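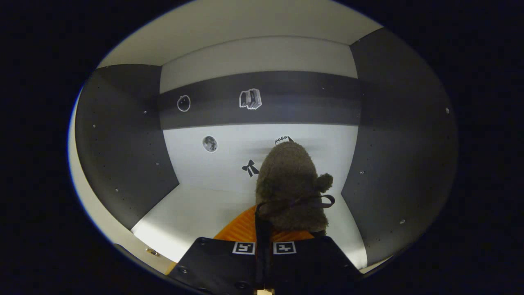
Stickers, Plush and the Little Gray Room

If you have walked past the craft corner at Riviere lately, you may have noticed that the small display boxes are starting to fill up, and I must say they are a pleasure to look at. Renata Lucero began with plain white and dark gray, which I worried would be a bit severe for our younger members, but then out came the sticker sheets! There is a moon with all its craters, a black bow, a pile of books and a spiral notebook, and against those quiet colors every one of them stands out nicely.

The brown bear-ish fellow with the curly coat and the thin black strap has already won plenty of hearts (mine included), and the bright orange by him does wonders for all that gray. Noémie Caron thinks he needs a name, and suggestions can go in the jar by the door until the end of February.

We could still use more stickers - black and white ones especially, the bigger the better - and Renata would love any small plush toys your children have outgrown, so long as they have been through the wash. Nearly 700 stickers came in after the last call, so thank you all, and please do keep them coming.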